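Home | Projects | People | Downloads | Contact

Teaching Two Arms to Sort Sticks by Remote Control
Student project report, Robotics Lab course
Razia Gondal and Kamlesh Joshi

Our project was to record a set of demonstrations that a learning program could copy later. We worked in a simulated room, with two arms at a wooden table, and drove the arms with a pair of hand controllers. The task was to pick up small colored sticks from the tabletop and hand them from one arm to the other. We called the setup Didar, after the folder it lived in.

Each of us practiced until we could finish seven handoffs in a row without dropping anything. After that we saved every try, good or bad, and sorted them later. The wide view was the one we used most while learning, and it let us see both arms at once.
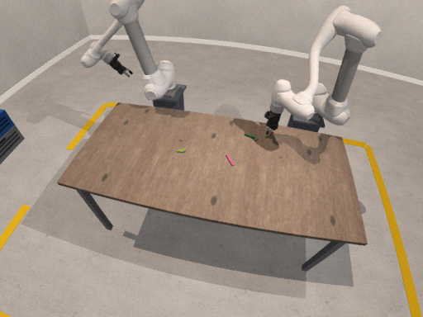

Yaneth Cuervo read our first draft and objected to the practice rule. In her view a beginner's tries are worth keeping, as they hold the small corrections that a smooth driver no longer makes. We talked it over and kept the rule, but we now think she had a point. Our cleanest recordings have almost no recovery moves in them, and the trained program did badly whenever a stick slipped.

Driving from the wide view alone was slow near the table. It is hard to judge height from far away, and we often closed the fingers too early. We added views from the grippers, with a very wide lens setting. These bend straight lines a great deal, and it took us several sessions to get used to them. Kamlesh preferred them from the start. Razia kept the wide view large and the gripper views small.

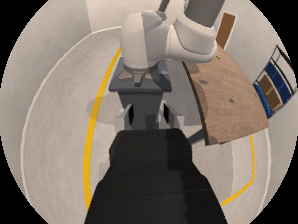 Why not move the arms by hand? With real arms we would have tried it, but in a simulator there is nothing to hold, so the controllers were the closest thing we had.

In all we recorded 492 demonstrations. We threw out any in which the driver let go of a controller or the two arms touched. The rest were cut so that they began at the first movement and ended when both grippers were open again. We set aside 21 for testing and did not look at them until December.

The most common driving mistake was turning the wrist too far. When the wrist reached its limit the arm stopped following the hand, and the driver would pull harder without noticing. We fixed part of this with a button that froze the arm
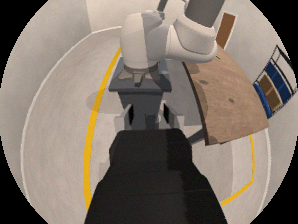 while the driver moved a hand back to a comfortable position. Pressing it again picked up control from the new position. The freeze shows up in the recordings as a pause, and we trimmed any pause longer than 20 frames. Without the trimming, the program learned to stop in midair.

If we did this again we would write down who drove each recording. We left that out, and we can't compare our two styles now. We would also save the controller positions along with the arm positions.

Filed under: Student Work, Teleoperation, Simulation

Comments (3)

Thanasis Theodorakopoulos
Did you try scaling the hand motion down near the table? Half speed helped us a lot with early closing.

Razia Gondal
We tried it for one session. It helped with the pickup but made the handoff tiring. A switch between the two speeds would be better.

Parveen Ghumman
Please post the trimming script if you still have it. We have the same midair stops.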